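Repaso de seguridad del comedor, antes de abrir

Extintor: en su sitio y con la aguja en verde. ¡Por fin!
Salida trasera: despejada, aunque la puerta roza un poco (ya lo apunté en febrero).
Enchufes: 2 con la tapa floja, pendientes.
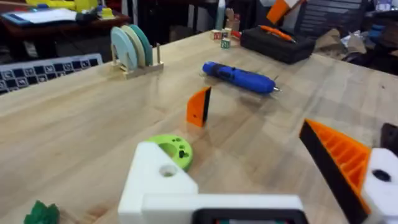 Por Pushpa Prajapati | 11 de abril de 2023

Mesas: pasé la mano por los cantos y ni una astilla, me quedé encantada con la madera clara. Patas: una cojea, le pongo taco mañana.
Alfombra de la entrada: se levanta una esquina, necesita cinta.
Botiquín: faltan gasas, las pido a Chauhan.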